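Section 5. Running the Open Day Demonstration

This section applies to staff presenting the hand-held gripper station to visitors at the Cindwood site. It replaces the sheet issued in January.

5.1 Before visitors enter

1. Confirm with Aliki Petridis that the station is reserved for your group.
2. Place the organizer box on the white tabletop.
3. Check that each gripper cable hangs free of the presenter's wrist.
4. Hold one gripper in each hand and open and close the fingers.
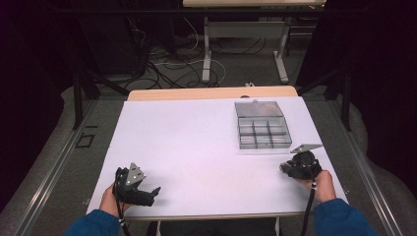

May visitors handle the grippers themselves?
Visitors aged 16 and over may do so, one at a time, with a presenter standing beside them.

CAUTION: Keep fingers and loose clothing away from the moving parts. Visitors must remain behind the floor line while a presenter is working.

5.2 During the demonstration

5. State your name and the purpose of the station.
6. Move both grippers slowly over the work surface with the fingers open.
7. Bring the fingers close to the surface without pressing on it. Pause so that visitors can compare the hand movement with the view on the screen.
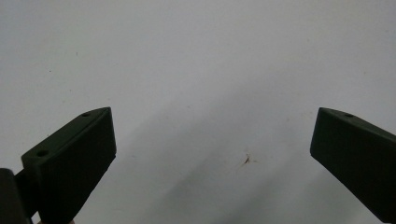 8. Continue at the same pace and invite questions before picking up any item.
9. Return both grippers to the table before the next group is admitted.

NOTE: Recordings made during an open day are stored under the Terora project. The file limit is 1,000 recordings per folder.

5.3 Faults

If a gripper stops responding, end the demonstration and notify Severin Zürcher at extension 161. Do not unplug cables while visitors are present.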